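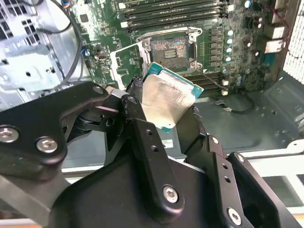
February 2021

Day three with the old desktop, and I finally got as far as the processor. I had been putting it off. Dust and screws I can do half asleep, but the socket is the one part of a computer that makes me hold my breath. The chip has a green edge and a silver cap over most of its face, and the cap is still smudged and mottled with traces of something on the metal. I gave it a wipe the first evening and thought that was good enough. I will do it again before the cooler goes on, with fresh alcohol and a coffee filter this time, because paper towel leaves fluff.

The computer is for Yasaman. Hers gave up in the middle of a tax form and she has been doing everything on her phone since then, including a spreadsheet, which I would not wish on anyone. She wants email, the spreadsheet, video calls with her sister, and somewhere to keep her photos. I told her I had a machine in the closet that could do all of that if I gave it a few evenings. It had been in there since I moved from the Stilmont apartment, under the ironing board, with a box of Christmas lights on top.

First evening was cleaning. I took the side panel off and carried the case out to the landing, and used a paintbrush and the hand blower. The filter at the front was solid felt. The fan blades had a gray line along each edge that would not brush off, so I did them one at a time with cotton swabs and ran out of swabs with a fan and a half to go. Second evening I did the other fan and a half, and took out the power supply to get at the corner behind it. Found a screw back there that does not match anything else in the case. It is in the lid of a jam jar with the others. I have written "extra" on a piece of tape and stuck it next to it.

Also on the second evening I looked up which processors the board will take. The list on the maker's site is long and badly laid out and I had to read it twice. Sorin had told me years ago that the board would run a faster chip than the one it came with, and he was right. He sold me one out of his drawer and would not take more than the price of lunch. He says the drawer has been full since he stopped building for other people. He wrapped it in a sandwich bag and a sock, and I have not given back the sock.

Things to remember about the board, since I will forget by June:

The front panel wires are in the right order now. Power switch is the pair nearest the edge. The reset pair was on backward, which makes no difference, but I turned it around anyway.

The second memory slot is stiff. Push until both clips come up, not just one.

The little battery is new.

Memory is 8 gigs. I have a second pair of sticks that would bring it to 16 but one of them gave errors on the test, so that pair stays out. I ran the test overnight and in the morning it was still going, with a red line across the screen. Took the bad pair out, ran it again with the good pair, no red line. I should throw the bad stick away and keep the good one, and I know I will keep both.

The paste is a problem. I have the end of a tube from Drikholm that I bought for a laptop, and it has gone thick at the tip. I squeezed a bit onto a scrap of cardboard and it came out dry, then a bit of clear liquid, then more paste. Anas says cut the tip off and use what is further down. Sorin says do not be cheap, buy a new tube. I am going to buy a new tube. The shop on the corner by the bus stop carries it, or did before they moved everything around.

Talked to Anas for a while on the phone about the hard drive. He thinks I should not put the old one back in at all. It has over 1,000 hours on it, which I said was nothing, and he said it was not the hours, it was the noise. I held the phone up to it while it spun so he could hear. He said "no" right away. So there will be a small solid state drive in there instead, and the old one goes in a drawer after I copy the pictures off it. I went through some of those tonight when I should have been working. Two summers at the lake, Valentin's old car, a folder called "misc 2" with nothing in it but scanned receipts. There are 400 pictures of the same dog. It was not even my dog.

Dinner was late because of all this. Rice and the last of the lentils, eaten standing up, because the table has the case on it and I did not want to move anything with the side off. The jar lid, the screwdrivers, the flashlight and the manual are all over there too. The manual is for a different revision of the board but most of the diagrams match.

Rang Yasaman to say it will be a few more days. She said there was no hurry and then asked if it would be ready by the weekend. I said probably. She has already cleared a space for it and bought a mouse pad. Špela is lending her a monitor, an older one with the square shape, and will bring it over when she has the car. It needs a cable and I think I have that cable. I have looked in the blue box and the shoe box. Not yet in the suitcase.

To do tomorrow, or the day after:

Paste, alcohol, more cotton swabs.
Look in the suitcase for the cable.
Cooler on, four screws, corner to corner, a little at a time.
Switch on with the side still off and make sure both fans turn.
Copy the pictures.
Sock back to Sorin.

My back hurts from leaning over the table and the desk lamp needs a new bulb, it has started to flicker when I move the arm. Going to bed. It rained all afternoon and I forgot the towels on the balcony, so they are in the bath now, and that is tomorrow's job as well.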